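Câmara de punho perde a profundidade sobre expositor de acrílico

Matilde Sequeira
18 de dezembro de 2025

Célula de picking com garra de dois dedos e câmara de profundidade no punho. Sobre a mesa opaca tudo corre bem. Sobre o expositor transparente em degraus, a nuvem de pontos fica com buracos e o Z calculado cai ao nível do tampo. A garra desce demais e entra em paragem por força. Já refiz a calibração mão-olho duas vezes, com o mesmo resultado. Distância de observação: 453 mm. É calibração ou é o material?

Baltasar Lorente

É o material. Limpe a lente e baixe a exposição, costuma chegar.

Marisol Pennington

Baixar a exposição reduz os reflexos nas arestas, mas não dá profundidade ao acrílico. Se o erro só aparece no expositor, deixe a calibração como está.

Na nossa célula ficou assim:
Altura de cada degrau medida com paquímetro e gravada como plano fixo no referencial da mesa.
Segmentação feita só na imagem a cores; o Z vem do plano do degrau mais a altura do artigo.
Observação a 484 mm, com o punho inclinado.
Limite de força na descida reduzido.
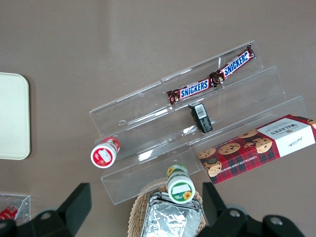
O expositor tem de ter batentes na mesa, caso contrário os planos gravados deixam de valer ao primeiro toque. Verifique também o aperto dos parafusos dos dedos: uma folga na ponta soma-se ao erro em Z e confunde o diagnóstico. Nós reapertamos e repetimos a verificação a cada 3,000 ciclos. Embalagens metalizadas dão outro problema, saturação, e aí sim a exposição conta.

Matilde Sequeira

Planos fixos gravados, deixou de parar por força. Falta-me fazer os batentes.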